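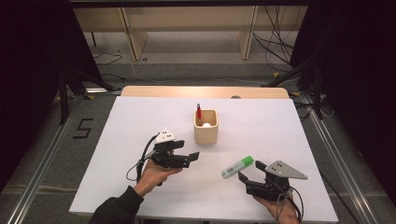
Week 6 handout: Rules for hand-held gripper work, and which ones earn their keep

Most written rules for collecting demonstrations were borrowed from somewhere else. Some came from industrial cell safety, some from lab hygiene, and a few were made up by whoever was cross that morning. I want you to read them with one question in mind: what would go wrong if we dropped this? Take the rule in the Bangera guide that says "loose leads shall be secured clear of the work surface." Fair enough on paper. With two grippers in play, a lead loops down past the left wrist and over the board, and more leads hang by the right one. You can call that a breach or you can call it a normal setup, but the guide doesn't say how much slack is allowed, so two inspectors will give you two answers.

Remo Caruso went through the Brallbridge log last February. It held 1,278 episodes, and 70 had been thrown out under the heading "operator error." He asked what the heading meant. He got four answers. A rejection category that the people using it can't define is a bin, and you should be suspicious of any quality figure that depends on it.

Rules I would keep

Write the task down before the first take, in one sentence, with the start state and the end state. "Put the marker in the holder" is a start. It doesn't say which way up.

Both grippers open at the start of every take.

Stop after 40 minutes. Tired wrists make short, jerky paths, and you won't notice you're doing it.

Keep failed takes and label them as failed. The Cosside practice of deleting them on the spot makes the tally look lovely and tells you nothing about how hard the task is.

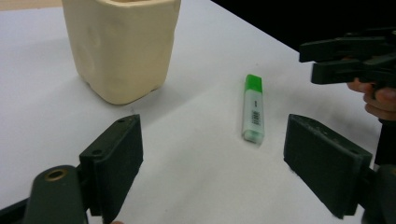

Rules I would question

"Fingers shall be inspected and cleaned before each session." Inspected for what? Pads get dusty and they wear. Zurine's checklist has a tick box here and no limit beside it, and in 30 checklists I looked at, the box was ticked every time. Either the pads were perfect all year or people were ticking the box. If you want this rule to do any work, give it a test: one standard object, one lift, held for a set time, pass or fail.

"Objects shall be placed at random." People are terrible at random. They put things in the middle, within easy reach, lying at a comfortable angle. Use a printed list of positions or admit that the layout was chosen by hand.

"The operator shall move naturally." I have never seen this defined and I don't believe it can be enforced. Fiorella Testa argues it should stay in as a reminder to slow beginners down. She may be right, but a reminder belongs in the training notes, and a standard should only hold things you can check.

For the tutorial

Bring one rule from your own workplace or lab. Come ready to say who checks it, how, and what happened the last time it was broken. "It's never been broken" will get you a follow-up question. Half a page is plenty, and please don't paste in the whole standard.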